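Weveo Teleop Demonstrations – README

Release: October 2018
Maintained by the Tak project, Flomberg site

What is inside

Weveo is a set of demonstrations in which a person controls a robot from a distance and shows it small household tasks. The release has 3,634 recordings. Of these, 3,009 are marked as complete and the rest are kept in a separate folder named partial. There are 26 task names, listed in tasks.txt.

How the demonstrations were made

One operator controls both arms. Before each recording, the operator moves the arms to a rest position and waits for the signal. We asked the operators to work slowly and not to correct small mistakes too fast – a quick correction is difficult to learn from. Every operator practiced in June at the Skisville site before making recordings for the release.

Files

Each recording is one folder. It contains the joint positions, the hand commands and the video from the head camera and the wrist cameras. Time stamps are in milliseconds and start from zero.

Sample views, first two from a wrist camera, last one from the head camera:

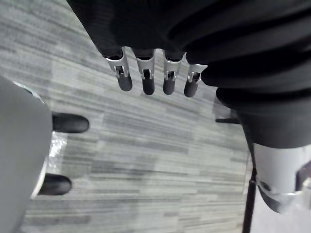
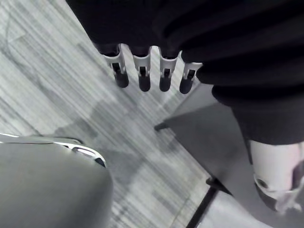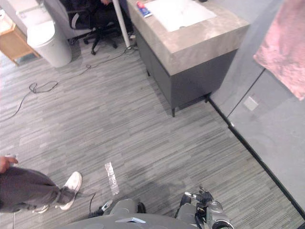 Known problems

The wrist video and the hand commands can be out of step by one or two steps in the older recordings. Please use the script align.py before training. In the partial folder some task names are missing, and we did not try to guess them.

Suggested split

We keep 2,000 complete recordings for training and leave the other complete ones for testing. The lists are in the folder splits. If you make your own split, please keep all recordings of one session on the same side.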